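List: cell-users
Subject: Re: Notes wanted from the Hurkness demonstration
From: Tien-fu Huang
Time: 16:42

Replies inline. I attended both the morning session and the repeat after lunch, so where the two differed I say so.

> Several of us could not get to the Hurkness demonstration. Could
> somebody who went post notes? I am mainly interested in:
>
> (a) what the wrist camera is used for in their setup
> (b) how they recover when the arm is bumped or the table moves
> (c) whether the Atura controller was running live or from a
> stored program
> (d) whether it would be worth asking them to host the August
> open day
>
> We have a similar bench at Pomemholm and have been going back and
> forth on a fixed overhead camera against one on the wrist.

(a) Wrist camera

They use it for two jobs. The first is locating the work surface before a run. The second is a check of the approach pose, made with the fingers still in the field of view. There is no overhead camera on the bench we were shown. Urrutia, who built the cell and gave most of the talk, said they had one for the first year and took it down when they moved to the present table, as the arm blocked its view during most of the approaches they cared about.

The surface carries a grid. Their software does not depend on it for normal running. It is there so that a person looking at the camera image can judge tilt and rotation without any overlay, and they use it as a cross-check on the estimated pose. If the fitted lines and the pose estimate disagree by more than 3 mm over the visible part of the grid, the run is held and an operator has to clear it.

One point for Pomemholm. The lines are fairly soft in the wrist image, more so than I would have expected for measurement. I asked about this. The fit uses the centerline of each line over its whole visible length, so edge sharpness matters less than contrast and even lighting. White on pale green is not high contrast. Urrutia agreed and said a darker surface would be better for the fit, but they wanted something light for the operators. I would choose the darker one.

The fingers cover part of the image at all times. They mask a fixed region for them, with the mask redrawn whenever fingertips are changed. In the afternoon session someone asked what happens if the mask is out of date. The answer was that the line fit picks up the finger contour as a false edge and the residual goes up. They did not demonstrate this case.

(b) Recovery

This was the most useful part of the visit. The arm was paused, the table was shifted by hand, and the cell was told to resume. It went back to a safe height, took 7 views of the surface from different poses, solved for the new table position and continued. The sequence took over two minutes, which is slow, and most of that was arm motion at reduced speed with visitors nearby. I do not have a figure for normal speed.

In the morning session the first attempt failed with a timeout on the image link. They restarted the camera service and it worked on the second try. In the afternoon it worked the first time. I did not see any logs, so I can't say more about the timeout.

If the table is rotated far enough that the grid edge falls outside the search area, the cell stops and asks for a manual jog. They were open about this. There is no automatic wide search.

(c) Controller

Live, as far as I could tell. The Atura unit was on a shelf under the bench with its status page on a monitor facing us, and the joint values on the page changed with the motion. Error 305 came up once during the morning and was acknowledged from the pendant. I was told it is their own code for a held run waiting on an operator, so don't look for it in the manual. The pick positions were taught beforehand and then corrected by the measured table offset. So the answer to your question is a stored program with a live correction.

(d) Open day

I would ask them. The room holds a group our size if we split it in half, as they did for this one. Two practical points: the monitor is hard to read from the back, and the talk assumes you already know what a tool frame is. A one-page handout would cover the second. Parking is at the rear, and the front entrance is locked after 5.

Open items I said I would follow up:

- fingertip material and how often they replace it
- whether they will share the script for the line fit
- lighting: type, mounting height, and whether it is switched off between runs

Urrutia has these and I will post whatever comes back. If anyone else who attended has the cycle time for the recovery sequence at full speed, please add it to this thread.

Tien-fu

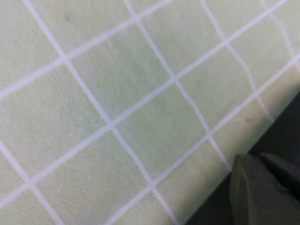
Wrist camera view, gridded surface with gripper fingers at lower right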